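PRESS RELEASE - for immediate use
9/29/19

Travent brings the cold drinks table to Nornedero

Travent will open a self-serve drinks room at its Nornedero building in November, with free tastings on the first 2 days. Doors from mid morning, no booking needed, just turn up.

The idea is simple. Plain room, pale walls, dark grey tables, cups put out ready. Bottled drinks from Japan and elsewhere, most of them unsweetened, poured by whoever wants one. Visitors take a cup, try a mouthful, try another. Staff on hand for questions about whats in each bottle and how strong it is.

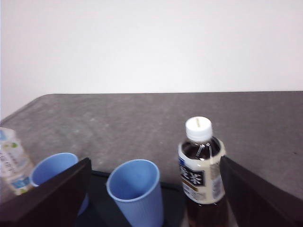
The list runs to 70 drinks at opening. Very dark ones, pale ones, a few fizzy. Coffees and teas make up the larger part, with a short shelf of fruit cordials for children. Labels not in English will have a translated card beside them, including ingredients and caffeine where the maker gives it. Please read the card first if you have an allergy.

Cups are washed on site. Bring your own if you prefer - anything clean will do. Empties go back in the crates by the door, caps off please.

Travent has worked with importer El Khatib on the selection and with Skeveo on the tables and shelving. Both will be there on opening day. El Khatib will also be selling by the bottle and by the case, cash or card.

The first 1,000 visitors get a voucher for a bottle to take home, one per person, to be used by the end of the month. Vouchers can't be swapped for cash.

Step-free entrance at the side of the building. Parking is limited so come by bus if you can, the stop is oposite.

Press are welcome the afternoon before opening. Opening hours and the full drinks list to follow, please ask the Travent press desk for a copy.

ENDS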